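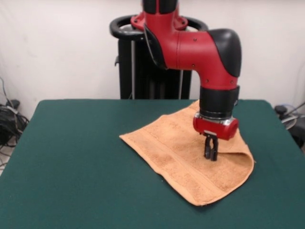 The linen service policy for residential programs at Kirkville takes effect in January. Under it, each household unit will be issued its own stock, replacing the shared pool. Terry towels in plain tan or orange-brown shades, such as the one on the green felt, remain acceptable for everyday issue; white is reserved for the infirmary.

On the question raised by Keegan Gill:

> Will units be permitted to keep their present towels, or must
> all 175 be returned to Prukia before the new stock is issued?

Units may retain any towel in sound condition. Frayed or stained items should be returned to the depot by 2 p.m. on changeover day.
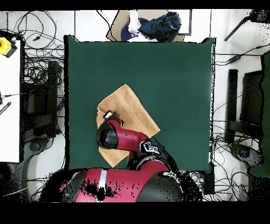
Tan terry towel, partly folded, on the green work cloth.

Storage remains the responsibility of each unit. Shelving must be kept clear of heating vents – a point noted in the last fire inspection.
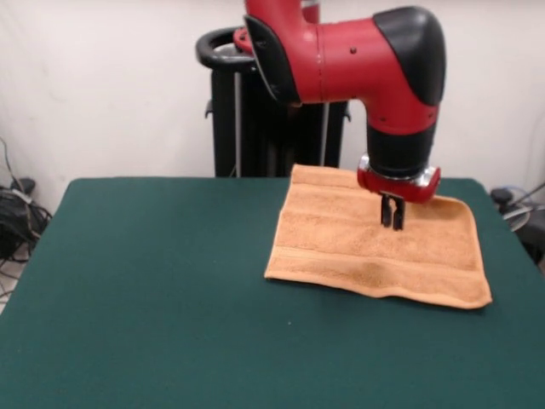
Folding standards were also discussed with the laundry contractor, Sandhu. Towels are to be folded and stacked flat, as with the orange-tan one on the table, and should not be rolled. Bath sheets will continue to be supplied in bundles of eight.

Further enquiries may be directed to Chantal Doucette.

Jade Beaudoin
Residential Services, Kirkville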